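Engate Save Editor

A small tool for reading and changing save files of the game Totumik. It works on the PC version only. The console versions encrypt their saves and I have no plan to support them.

What it does

Engate opens a save slot, shows the values in a table, and writes them back with a correct checksum. You can change money, the day counter, the quest flags and the contents of your storage. You can also move a character from one slot to another, which the game itself does not allow after chapter two.

It can not unlock the Rondonuwu expansion if you did not buy it. Please do not open issues about this.

Install

Unpack the archive into any folder that is not the game folder. Start engate from the command line with the path to your save directory. On first start it makes a copy of every slot in a folder named backup. Keep this folder until you have loaded the changed save in the game at least one time.

Known limits

Storage has 20 places per house. If you write more items than this, the game loads the save but drops the rest without any message.

Quest flags are stored in blocks of 15. Some of them depend on each other, and I have mapped only the blocks for the main story. Side quests are shown as plain numbers.

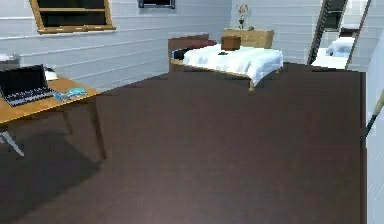
Urs Koller wrote in the tracker that the day counter should be locked by default, as going back to an earlier day made two of his quests start again and the merchant in Arov would not talk to him any more. I agree with him. From the September release you must pass the option --unlock-days before the field can be edited.

Money

The game accepts any amount, but the shop screen shows it wrong when it has more than four digits. It is only a display error. The value in the file stays correct.

Item list

The file items.csv has 3700 rows, one for each item ID. The names are in English. Where the game uses the same name for two items, I added the ID in brackets. Rows marked "unused" exist in the game data but I never found them during play, so put them in your storage at your own risk.

If you want to fix a name, send a change for this file only, and keep the rows sorted by ID.

Slots

Up to 10 slots are supported. Slot 0 is the autosave. The game overwrites it each time you enter a house, so changes there are lost very quickly. 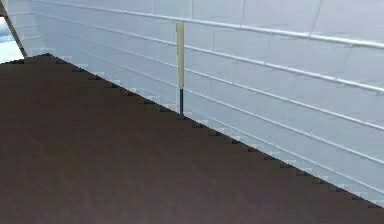
Could the tool copy the autosave into a free slot first and then edit that one, asked Cempaka Yeoh. Yes, use the command promote. It takes the number of the free slot and stops if the slot is already in use.

License

MIT for the code. The item names belong to the makers of the game.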